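Bench notes, August, 14:20. Stapling cell, Vollberg bench, hand-held gripper no. 4.

The gripper has been closing lopsided again. The left finger arrives promptly and the right one turns up when it feels like it. The log gave 3420 closes since the last strip-down, which is well past what I wrote on the lid in marker pen, in my own handwriting, so no one else to blame.

Took the linkage off and cleaned it. Bushings wiped out, pins wiped, one pin with a burr on it that I swear I dressed in the spring. Dressed it again. A smear of the Clivano grease, and I do mean a smear – last time someone was generous and it picked up every bit of fluff in the building. Pivot screws nipped up until the arms stopped rattling, then backed off a touch so they still swing under their own weight. 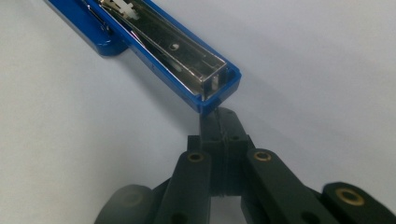 The stapler is still the awkward customer. The Plitetar sheet says to approach it square on, which is fine advice for a box. With the arm open the front end is light and the back is heavy, and if the body of the gripper leans on the cap the whole thing wants to pivot. I've dropped the approach speed and told the close to wait until the tool has stopped moving. Crude, but I like crude.

Ran 100 closes on nothing at all after that, no sticking. Then 11 picks on the stapler with the arm shut: all held, one ugly. Arm open is for tomorrow, when I have more patience.

To do:
Order spare pins from Sombatkul, the short ones. The long ones in the drawer fit nothing we own.
Reset the close counter. (Done, 15:05.)
Redo the zero for the finger width, as it will have shifted with the screws.
Put the small hex key back on its hook. It is in my pocket as I write this.

If it starts dragging on the right again before the pins come, swap the two outer ones over and see if the fault moves with them.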